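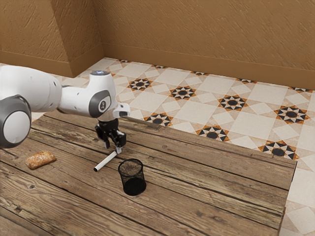 ## Week 4 – Wood movement, finishes, and why tops fail

Intro to Furniture Care, evening section. Notes by Tin-yau Siu. Bring these back next week, we'll mark them up.

Room opens 6:30. Start at 6:45 whether you're there or not.

### Recap from last time

- Wood takes on water from the air and gives it back. Never stops, finish or no finish.
- Along the grain: almost no change. Ignore it for tabletops.
- Across the grain: this is where all your trouble comes from.
- Flatsawn boards move more than quartersawn. Close to double for a lot of species, check the chart for yours.
- Radial / tangential – learn which is which, I will ask.

### Plank tops

Long boards side by side, glued or not. Each board gets wider and narrower with the seasons. Length stays put.

Heated house in February = dry air = narrow boards, gaps open. Humid summer = boards swell, gaps close, sometimes the top pushes against whatever is holding it.

Worked example (on the board, copy it down):

- Top is 40 inches across the grain
- Say the species moves 1 percent over the year in your house
- 40 x 0.01 = 0.4 inch total
- So a bit over 3/8. That has to go somewhere!

If the top is screwed tight to the aprons on both sides, it goes into a crack. Usually right down a glue line or from an end check that was already there.

### Holding a top down

1. Slotted screw holes. Slot runs ACROSS the grain. People get this backwards every term.
2. Wooden buttons in a groove. Leave space between the button and the apron.
3. Figure-eight clips. Fine for small tops. The recess has to be big enough for the clip to swing.
4. Breadboard ends – glue the middle only, pegs through elongated holes on the outside. Ends will stick out or sit shy of the edge part of the year. Normal. Don't sand them flush in July.

Not okay: glue all the way round, pocket screws driven tight, metal angle straps with no slot.

### Weathering

What happens outdoors or by a sunny window. Two separate things, keep them apart in your head.

**Light.** UV breaks down lignin at the surface. Very thin layer. Color goes first – most light woods darken or yellow, then go gray if rain can wash the loose stuff away.

**Water.** Swell, shrink, swell, shrink. Surface fibers give out before the core does. You get small checks along the grain, then raised grain, then cupping if one face gets wetter than the other.

Gray is not rot. Rot needs moisture content to stay high for a good while, and a fungus. Poke it with an awl. Firm = weathered. Soft and short fibers breaking off = rot, different lecture.

### Cleaning an old top

Go gently, you can't put it back.

- Dry brush, with the grain
- Damp cloth, few drops of dish soap, wipe, then a clean damp cloth, then dry right away
- Mineral spirits for wax buildup. Windows open, no pilot lights. Lay the rags flat outside to dry
- Wait overnight before deciding anything. Wet wood lies about its color

Oxalic acid for black iron stains: gloves, eye protection, wear a respirator if you sand afterward. Rinse more than you think. We do this together in week 6, please dont try it at home first.

### Oil vs film

Oil (linseed, tung): sinks in, easy to patch, weak against water rings. Oily rags can catch fire by themselves. Flat to dry outdoors, or in a sealed metal can under water. Every time.

Film (varnish, shellac, lacquer): sits on top. Better protection, harder to spot repair. Shellac hates alcohol and heat. Varnish is the tough one for kitchen use.

Neither one stops movement. Slows it down, thats all. Finish both faces the same or the top will cup.

### Homework

- Find one tabletop at home or work. Look underneath. Sketch how it's fastened.
- Mark grain direction on the sketch with an arrow.
- Measure across the grain, work out the yearly movement at 1 percent.
- 10 lines on what you'd change, if anything.

Reading: Manurung, chapter on panels, skip the veneer part – we come back to it. Handout on buttons is in the tray by the sink.

Quiz next week is short, 12 minutes, mostly fasteners. Bring a pencil and a ruler in inches.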